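Frequently Asked Questions
Simulated Manipulation Course, Clesa Program
Mistadcombe Technical College, Department of Engineering

Who may enroll?
The course is open to second-year students in engineering or computing. Students from other departments may apply with written approval from their adviser. Enrollment is limited to 11 teams.

Do I need prior experience with robots?
No. Applicants should be able to write and run a short program in Python. A placement exercise is posted on the course page in February.

How large is a team?
Each team has 2 members. Students who do not have a partner at registration will be assigned one by the course coordinator, Noemí Mendoza.

Is any of the work done on a physical arm?
All graded work is completed in simulation. Teams program a single arm with a two-fingered gripper to pick up small objects and place them in or beside a container. The objects may rest on a table, a shelf or a piece of household furniture, and the starting layout differs from one task to the next.
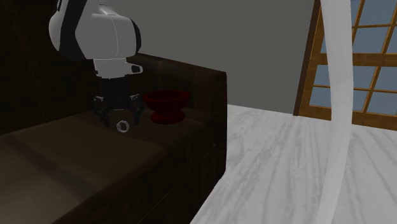

Teams receive the starting layouts when each task opens. Layouts may not be edited. A team that believes a layout contains an error should report it to the teaching assistant, Uriel Barajas, before submitting a run.

How is the work graded?
There are 5 tasks during the term. Each submission is run by the instructors on layouts the team has not seen. Partial credit is given for a secure grasp even when the object is not placed correctly. The written report counts for one third of the final grade.

May I use code from a previous year?
Code released by the department may be used freely. Code written by former students may be used only with their permission and must be credited in the report.

Where can I work on the assignments?
The simulator is installed on all computers in Room 527, Genstead Building. Students may also install it on their own computers, but the department does not provide support for personal machines.

What happens if a submission is late?
Submissions close at 5 p.m. on the due date. Requests for an extension must be sent to the instructor, Dr. Estrella Zepeda, before that time.

Can the course lead to the Oddsson Student Competition?
Yes. Teams that complete every task may apply to represent the college. Questions about eligibility should be directed to Faustino Espinoza in the department office.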